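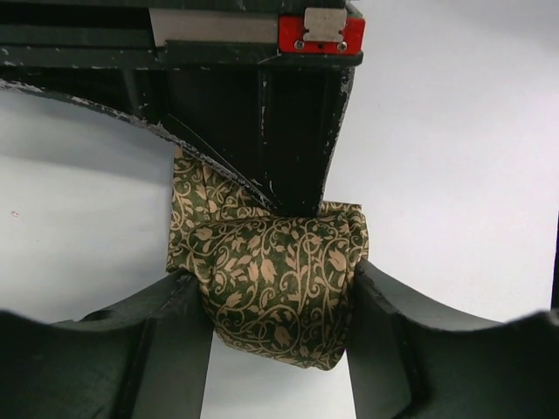

Fig. 1. Printed cloth, beige vine pattern on dark olive green, folded.

Unit 4: Repeat and Registration in Printed Textiles
Course notes, K. Lau

4.1 Repeat
The repeat is the smallest block of a design that tiles the cloth with no visible break. Its height is limited by the printing method. On a rotary screen, one turn prints a whole number of repeats, so repeat height must divide the screen circumference evenly.

4.2 Layout
Block: units stacked in straight rows and columns.
Half-drop: each column shifted down by half the repeat height. Scrolling and vine designs often use it to hide the column edges.

4.3 Registration
Each color needs its own screen. Error between screens shows as a gap or a dark overlap at the motif outline. Measure on flat, relaxed cloth only.

Exercise
A design has a repeat height of 200 mm in half-drop layout. Find the column offset. Then state how many full repeats fit in 400 mm of cloth. Hand in to C. Fung before the June lab.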